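Meltley, and a day among the cups and racks

Posted 2026-01-08

So I finally made it to the Holzer open house in Meltley! I'd been meaning to go for three years running, and every time something came up (last time it was a flat tire in Teronwood, the time before that I just plain forgot). If you don't know Holzer, they make things for the space next to your kitchen sink. Dish racks, cup racks, draining trays, the little rails you hang a sponge on. I know that doesn't sound like a day out. My sister laughed for a good minute when I told her where I was headed. But I wash everything by hand, I have a counter the size of a pizza box, and I have opinions about racks.

The drive was easy until the last few miles, where the road signs send you around the back of the lumber yard for no reason I could see. Park in the lower lot if you go. The upper one fills up early and you end up backing out past a line of grumpy people. Coffee was free, the cinnamon rolls were two bucks and worth it, and they gave everybody a paper map of the building that had the restrooms in the wrong place.

First stop was the wire shop, and it was LOUD. They hand you foam earplugs at the door and you should use them. Big coils of wire go in at one end, get straightened and chopped, and then the rods get bent and welded at stations down the long side. Cyrill Baumgartner was leading our group and he's worked there long enough to have a story for every bend. He passed around a rack with a bad weld and had us all try to find it. I couldn't. A boy who was maybe ten got it right away by running his thumb along the bars, and Cyrill gave him a sponge rail as a prize. I was a little jealous.

After that comes coating, which you only see through a window, and then the part I'd really come for, the try-out room. It's much quieter in there and smells like fresh paint and cardboard. They lay brown paper over the white tables and put the racks out with things in them, and I liked that it wasn't all matching plates like in a catalog. People own odd stuff! I have jars, a travel mug with a weird lid, a blender cup that won't stand up in anything.

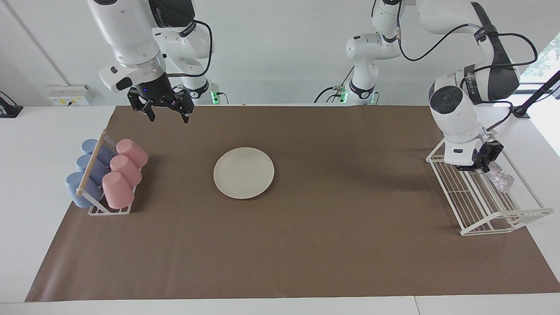
I've been a cups-upside-down person my whole life, straight onto a dish towel, and then you pick one up the next morning and there's a ring of water under it and the inside is still foggy. Tipping them on their sides in a small rack had honestly never crossed my mind. Pale blue cups in back, pale pink in front, a strip of light wood for a rail, and it all takes up less room than my towel does. I'm sold. The woman next to me wanted to know if the wood goes dark over time, and Cyrill said yes, some, and that you can oil it if that bothers you. I appreciated the straight answer.

Bottles are the other thing I've never figured out. Mine always end up wedged neck down between two plates, and then they fall over in the middle of the night and scare the cat. A clear plastic one lying on its side in a white wire rack looks so relaxed by comparison - though I'd worry about water pooling in the low side if you didn't tilt it a bit. I asked, and the tip was to point the neck downhill and leave the cap off. Fine, I can do that.

We got a short talk about sizes next. The model they're proudest of is the Rodby, a slanted one, item number 3241 if you want to ask for it by name. It's 465 millimeters long, and I had to do the math on my phone (a little over 18 inches). That's too long for my counter, sadly. There's a shorter version planned for July, and I put my email on the list.

The shop is at the end, of course, right where you have to walk through it to get out. Seconds are on a table by the door and most of them had flaws I couldn't see even after the thumb lesson. I paid 7 dollars for a cup rack with a scratch on the underside and felt like I'd robbed the place. The line was long, with over 200 people through the doors by lunchtime according to the cashier, and only one register open. Bring cash, because the card reader kept dropping out.

A few other things, in case you're thinking of going. Wear closed shoes or they won't let you into the wire shop - a couple in sandals got sent off to look at the coating window by themselves. Strollers are fine everywhere except the stairs between coating and the try-out room, and there's an elevator if you ask at the desk. Lunch was chili from a truck out back, pretty good, heavy on the beans.

The cup rack is on my counter now, left of the faucet, and the dish towel is in the wash.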